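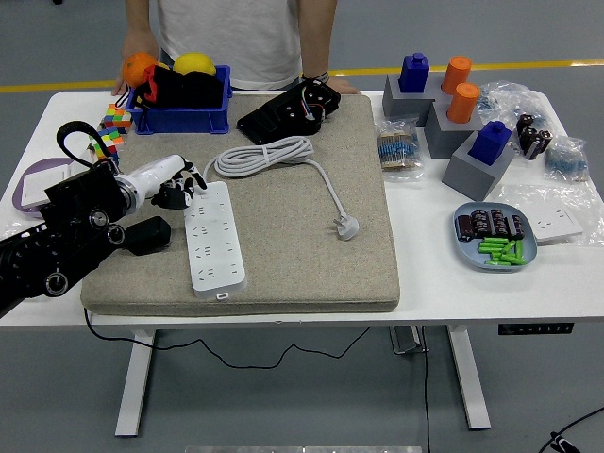
We updated our bench rules for arm and hand work at Wragg this month. A few people have asked to see them, so I'm putting the main points in a thread. They are house rules. They sit on top of the published standards and don't replace your own risk assessment.

1/ The person at the bench is part of the cell. If you can touch the table, you are inside the arm's reach, and the risk assessment has to say so. Our old one only talked about people walking past.

2/ Hands flat on the table or behind your back while the arm is moving. No hovering, no nudging an object into a better spot halfway through a grasp. If the object is in the wrong place, stop the run, move it, start again.

3/ Speed at the fingertips is capped at 415 mm per second whenever somebody is standing at the table. The cap is set in the controller and needs a second login to change. A sticky note on the monitor does not count as a limit.

4/ Wristbands, watches and lanyards. Lanyards come off. A close-fitting band may stay on if it has no loop or loose end. We argued over this one for longer than any other rule on the list.

5/ Anything with a mains plug is handled unplugged. Power strips, chargers, lamps, all of it. The plug stays on the tabletop where both the operator and the person at the bench can see it. If the plug is out of sight, the run doesn't start.

6/ Cords are coiled before the arm goes near them. A loose length is fine if it lies flat and away from the wrist. The fingers will catch a loop sooner or later, and then you have a strip on the floor and a strained joint.

7/ Small parts stay in their bags or on a plate until they are needed. Capacitors that have been used in a circuit are discharged and checked first. We don't accept "it's been in the drawer for ages" as a check.

8/ Bare wires on a housing get looked at before each session. If you don't know what the other end goes to, it doesn't go on the table.

9/ Emergency stop: 2 per bench, one for the operator and one within reach of the person at the table. Both are pressed at the start of every shift and the result goes in the log. A stop that was tested last July has not been tested.

10/ Arm inspection every 4000 cycles or after any collision, whichever comes first. Joint caps, fasteners, cable loop, wrist mount. The Induvia checklist we used before had 46 lines and people ticked it without reading. Ours fits on one side of A4.

11/ Floor lines mean something. The yellow line is where visitors stop. If you have to cross it during a run, you ask, and the operator pauses the arm before you move.

12/ Two questions came in already. Yes, the same rules apply when the arm is being driven by hand. And no, a soft cover on the fingers does not let you raise the speed cap.

13/ The version now in force is dated 16/02/2023. If you have the older one pinned up at your bench, please take it down.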